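Care of Oiled and Varnished Wood Furniture

Identify the finish before cleaning. Put one drop of water on a hidden spot, such as the inside of a rear leg. On varnish or lacquer the drop stays beaded. On oil it flattens within a few minutes and leaves a slightly darker patch that fades as it dries. Waxed wood turns pale under the drop.

Routine cleaning
Dust weekly with a dry cotton cloth, following the grain. Once a month, wipe with a cloth dampened in lukewarm water and wrung out hard, then dry at once. Dish soap may be used at one teaspoon per quart. Do not use window cleaner or any spray containing ammonia. Silicone polishes leave a film that interferes with later refinishing.

Slats and narrow gaps
Dust packs into the joint where each slat meets the shelf. Use a dry one-inch paintbrush with the bristles trimmed to half length, working from top to bottom. For gaps too narrow for the brush, wrap a strip of old T-shirt over a plastic ruler. Metal blades mark the edges.

Towels and other textiles
Store towels fully dry. A damp towel left on a glossy shelf overnight can raise a white bloom in the finish. Terry also holds grit, so lift a folded stack clear of the surface when moving it. Dark blues and reds should be washed twice before they go on pale wood.
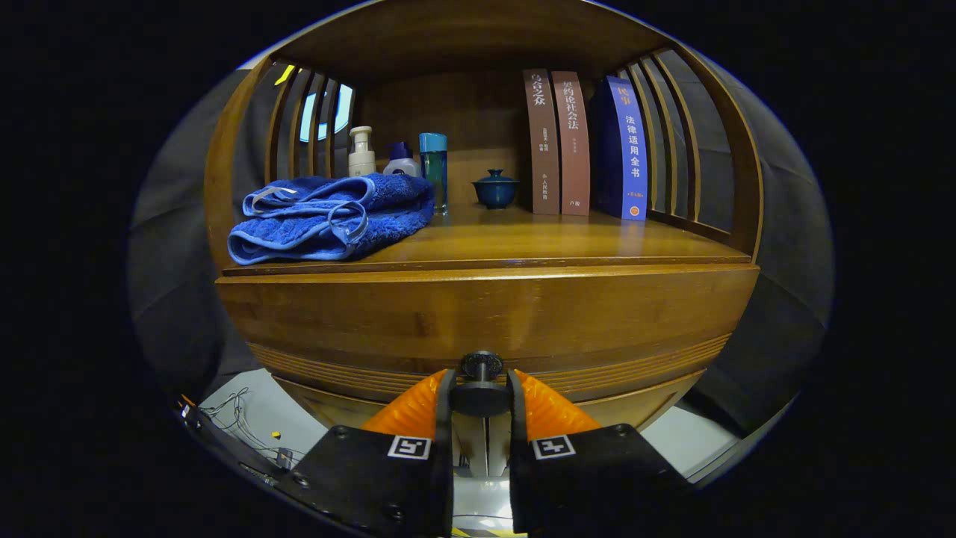 White rings and bloom
Allow 44 hours of drying in a heated room first; light marks often clear unaided. If the mark remains, lay a dry cotton cloth over it and pass a warm iron, steam off, across the cloth for five seconds. Check and repeat. Stop if the finish feels tacky.

Scratches
Fine scratches in varnish: rub along the grain with 2000 grit paper and a little mineral spirits, then buff with paste wax. Scratches through to bare wood need a matching wax stick, pressed in and leveled with a plastic card. Do not start with 200 grit on a finished surface.

Humidity
Keep furniture two feet or more from radiators. February is usually the driest month indoors, and joints loosen then. Reglue once the room is back above 40 percent.

Notes revised Sat 13 August. Correction to the soap ratio supplied by Igor Wasilewska.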